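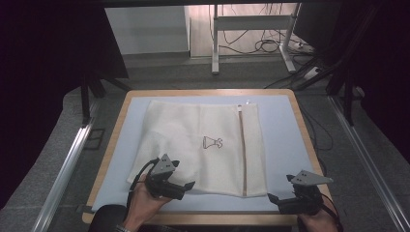

Cushion covers and pouches: our August table

Welcome to the gallery of the Drerndale sewing room. My name is Milagros Figueroa, and together with Abhishek Sisodia I keep this page for everybody who likes simple things made of cloth. In this part we look at the off-white piece with the brown zipper, which many visitors have asked us about.

The zipper
It is one long brown line, almost straight, and it runs next to the right border. I wanted first a white zipper, but Abhishek said the brown one is more friendly, and now I agree with him. If you sew one at home, please pin the zipper well before you start. I have opened such a seam 2 times in one evening and it was not a pleasure.

The drawing
Between the middle crease and the zipper there is a small drawing, made only with a dark outline. The inside is not filled, so you see the cloth through it. People turn their head to look at it, because it lies sideways. We had long discussions what it shows and we leave it to you.

The cloth
The surface is woven and matte, with soft wrinkles on the left half. I do not iron before I put a piece on the table. Abhishek irons everything, also his tea towels.

The table
Light wood with rounded corners, and over it a pale blue-white sheet. On this colour an off-white cloth is easier to see than on the bare wood. We bought the table from a school for 66 pounds and carried it up the stairs on a Wednesday, with many breaks.

The sewing room is open in the afternoon. Bring your own thread if you need a special colour, we have mostly brown and grey. The next gallery will be about the Geum bags with the long handles.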